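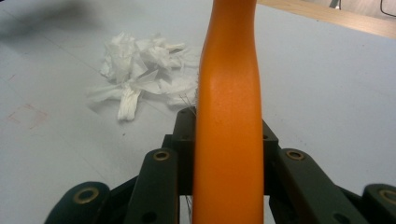 Zornulstead Community Help
Home and Workshop > Hand Tools > Care and Storage

Cleaning and re-marking orange plastic handles on shared hand tools

Posted by Yaowalak Onsri, July 2019

I am responsible for the hand tool collection at the Thaweesak neighborhood workshop. The register currently lists 1,233 items, of which a large share have molded orange plastic handles with a matte finish. They were purchased in several lots over a number of years, and the original paperwork for the older lots is no longer available. I am therefore unable to state which plastic was used.

Three matters have come up during the present inventory, and I would be grateful for guidance from members who maintain a similar collection.

First, many of the handles have a gray film, heaviest at the middle where the hand rests. Dish soap and a cloth remove part of it. The remainder appears to sit in the fine texture of the surface. One of our members used a household solvent on a scraper handle last year and the finish became shiny and slightly soft, so I do not wish to repeat that.

Second, a smaller number of handles feel tacky even after washing and drying. These had been stored in a closed steel cabinet against a south-facing wall.

Third, our ownership marks do not last. We have used permanent marker and paper labels under clear tape. The marker rubs away at the grip and the tape lifts at the curve where the handle narrows. We need a mark which can be read at the lending desk and which does not make the tool uncomfortable to hold.

The workshop closes to borrowers for the first two weeks of September and I would like to complete the work in that period. Our budget is modest. Replacement of the whole group is not under consideration.

2 replies

Amnuay Yensuk
Member, Tool Care section

The following is the procedure in use at the Sarkeo lending room. It has been applied to handles of several kinds, and it should be tried on one tool of each lot before it is applied to the rest.

For the gray film, prepare 500 ml of lukewarm water with a small squeeze of plain dish soap. Dampen a soft nail brush and work along the length of the handle, then across it. The tool should not be left standing in the water. Where there is a blade or a steel shank, hold the tool with the metal end upward so that water does not run down into the joint, and wipe the joint immediately afterward. Rinse with a clean damp cloth and dry with a second cloth. Two passes are normally sufficient. If film remains after the second pass, a paste of baking soda and water may be rubbed in with a fingertip and wiped off. Please be aware that baking soda is a mild abrasive. On a matte handle the effect is slight, but a glossy handle may show it.

Scouring powder, steel wool and melamine sponges are not used in our room on any colored handle. Acetone, paint thinner and brake cleaner are likewise excluded. The shine you describe on the scraper is consistent with a solvent having attacked the surface, and I know of no satisfactory way to bring the texture back. We have kept one such tool in service with a fabric wrap.

With regard to the tacky handles, it is necessary to separate two conditions. The first is residue, commonly from old tape adhesive, hand cream or oil that has crept up from the metal. It will come away with soap, or with isopropyl alcohol on a cotton pad if the plastic tolerates it. Test the alcohol at the butt of the handle, wait until the following day and then inspect. The second is deterioration of the material itself, particularly where the handle has a soft outer layer. In that case the stickiness returns within days of cleaning. We dust such handles with talc as a temporary measure and list them for replacement. A striking tool or a chisel with a deteriorated handle is withdrawn at once.

I would move the cabinet, or at least the orange-handled tools within it. Ours are now on open racks along an interior wall, and the number of sticky handles reported has fallen - although we also changed the hand cleaner at the sink in the same season, and I cannot say which change was responsible.

For marking, we place nothing on the grip. A number is engraved on the flat of the butt with a small electric engraver and the groove is filled with black enamel paint. The excess is wiped off with a dry cloth before it sets. Black on orange is legible across the desk. Where the butt is rounded or too small, we engrave the metal near the handle instead. Allow one person a full afternoon for each shelf, and have that person wear eye protection and a dust mask.

The number itself should be short. We previously included the year and the shelf, and borrowers misread it.

Jultico
Member

We just put a band of colored heat-shrink tube at the thin end of the handle with the number written under clear heat-shrink. Cheap and quick. Does not work if the end is much fatter than the neck, because the tube has to slide over it. Keep the heat gun moving or you will mark the plastic.

Comments on this reply

Yaowalak Onsri
Thank you. Our handles widen considerably toward the middle and the tube would have to pass over the widest part. May I ask what size you use?

Jultico
Biggest one the shop had, I do not remember the size. Measure across the fattest part and buy the next one up. Check on the packet how far it shrinks.

Amnuay Yensuk
I would add a caution regarding tools with an older handle of unknown plastic. Heat-shrink was tested in our room on two such handles and one of them distorted at the neck. Please use a discarded tool for the first attempt.

Yaowalak Onsri
Both replies are appreciated. I have cleaned one handle from each lot with the soap and brush, and the film has come off all but the oldest. The alcohol test is in place on four handles and will be inspected tomorrow. We will engrave the butts, beginning with the scrapers and screwdrivers, and the engraver has been requested from the Thaweesak office.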